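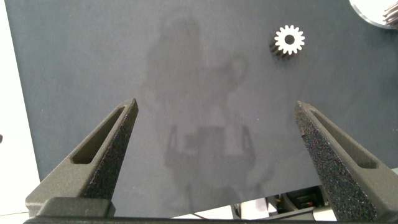

*Figure 1. Small spur gear on the flat gray work surface.*

# Unit 4: Small Spur Gears

Lieselotte Petersen
Handout, revised 2 March 2020

Read before the bench session. Sections 4.1 to 4.3 cover geometry, 4.4 covers identification and layout, and 4.5 onward covers meshing and loads. Helical gears are in Unit 6. Symbols follow the sheet issued with Unit 1.

## 4.1 Terms

A spur gear has straight teeth parallel to its axis. Its working geometry is fixed by the number of teeth, the module and the pressure angle. Face width and bore are chosen separately.

- **Number of teeth, z.** Always a whole number.
- **Module, m.** Pitch diameter divided by number of teeth, in millimeters.
- **Pitch diameter, d.** The diameter of the circle on which two meshing gears roll without slipping. It can't be measured directly with a caliper.
- **Pressure angle, α.** 20° throughout this unit. Older stock may be 14.5°, and the two must not be mixed.
- **Face width, b.** Length of the tooth measured along the axis.
- **Bore.** The central hole that takes the shaft.

Two gears mesh correctly only if they share the same module and pressure angle. The bores need not match.

## 4.2 Basic relations

For a standard gear without profile shift:

| Quantity | Relation |
|---|---|
| Pitch diameter | d = m · z |
| Outside diameter | dₐ = m · (z + 2) |
| Root diameter | d_f = m · (z − 2.5) |
| Circular pitch | p = π · m |
| Base diameter | d_b = d · cos α |
| Center distance | a = m · (z₁ + z₂) / 2 |

The root relation assumes a clearance of 0.25 m. Some fine-pitch gears use a larger clearance, so the measured root diameter may be smaller than the table gives.

**Worked values.** Take m = 1 mm and z = 15. Then d = 15 mm, dₐ = 17 mm, d_f = 12.5 mm and d_b = 14.10 mm. Circular pitch is 3.14 mm.

## 4.3 Undercut

When a gear with few teeth is cut by a standard rack form, the tip of the cutter removes material near the base of the tooth. The theoretical limit is

z_min = 2 / sin² α

At 20° this gives 17.1. In practice 17 teeth are accepted as free of undercut. A 15-tooth gear of standard proportions is slightly undercut, with a small loss of root strength. Positive profile shift removes the undercut but changes the outside diameter, and the relation for dₐ in 4.2 no longer holds. Check for this before concluding that a gear has an odd module.

Molded gears follow the same geometry in principle. The mold cavity is made oversize to allow for shrinkage, and the finished part may depart from nominal by more than a cut metal gear would.

## 4.4 Identification and layout

Clear the work surface and lay out the gears with space between them. A gear resting on its face shows its tooth count and bore. A gear on its side shows its face width and the run of the teeth along the body. Both views are needed, and a long pinion is easily taken for a plain gear if only the end is seen.

Procedure:

1. Mark one tooth with a soft pencil. Count from the mark back to the mark.
2. Measure the outside diameter. With an even tooth count, the caliper jaws rest on opposite tooth tips. With an odd count, a tip faces a gap and the reading comes out low.
3. Correct an odd-count reading by dividing it by cos(90°/z). At z = 15 the divisor is 0.9945.
4. Compute m = dₐ / (z + 2) and compare with the standard series: 0.5, 0.6, 0.8, 1.0, 1.25, 1.5.
5. Measure the bore with pin gauges. Caliper inside jaws are too coarse for small bores.
6. Measure face width at two positions.
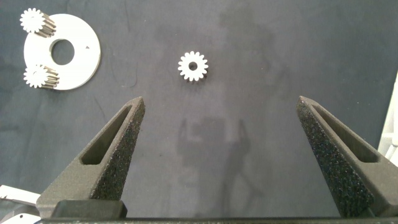
Enter the values on the record sheet as they are taken. Do not round the outside diameter before computing the module. If the result falls between two standard values, repeat step 2 first, then consider profile shift, then consider an inch-series gear. Diametral pitch converts as m = 25.4 / P, so P = 32 corresponds to m = 0.794 and is commonly misread as 0.8.

The three suppliers' lists used in this course state the same data in different ways:

- **Wellex** lists module, tooth count and bore, and leaves the outside diameter to be calculated.
- **Görtz** lists outside diameter first and gives module in a footnote to each table.
- **Kulent** uses a part code in which the leading digits are the tooth count. Bore is given as a range.

Convert all entries to the format of the record sheet before comparing them.

## 4.5 Center distance and backlash

Gears set at the exact theoretical center distance have only the backlash provided by the tooth thickness tolerance. For small plastic gears this is often too little, and heat or moisture uptake can close the mesh. A slight increase in center distance is the usual remedy. For an increase Δa, the added backlash at the pitch circle is close to

j = 2 · Δa · tan α

With Δa = 0.05 mm and α = 20°, j = 0.036 mm.

Check by hand before any load is applied. Turn the pair through enough revolutions for every tooth of each gear to pass through the mesh. A tight spot that recurs once per turn of one gear points to eccentricity in that gear or its bore. A uniform tightness points to center distance.

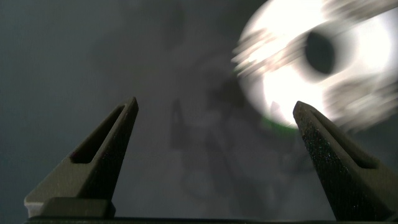 ## 4.6 Speed, torque and tooth load

For a pair, the ratio is i = z₂ / z₁ = n₁ / n₂.

**Example (Skirkance drive, first stage).** A 15-tooth pinion of module 1 mm runs at 300 rpm and drives a 45-tooth gear. Input torque is 430 N·mm.

- Ratio: i = 3
- Output speed: 100 rpm
- Output torque, losses ignored: 1290 N·mm
- Center distance: 30 mm
- Tangential force: F_t = 2T / d = 860 / 15 = 57.3 N
- Radial force: F_r = F_t · tan 20° = 20.9 N

The radial force pushes the shafts apart and is carried by the bearings. It has no effect on output torque except through bearing friction.

An idler placed between the two gears reverses the output direction and leaves the ratio unchanged. Its tooth count cancels.

## 4.7 Problems

1. Show that the tooth count of an idler cancels in the overall ratio.
2. A gear has z = 20 and a measured outside diameter of 17.58 mm. Find the nearest standard module and state the difference from the nominal outside diameter.
3. Repeat the Skirkance example with m = 0.8 mm and the same tooth counts and torque. By what factor does F_t change?
4. Find the added backlash when the center distance in 4.6 is increased to 30.1 mm.

Bring the completed record sheet and a calculator to the bench session. Unit 5 starts from the results of problem 3.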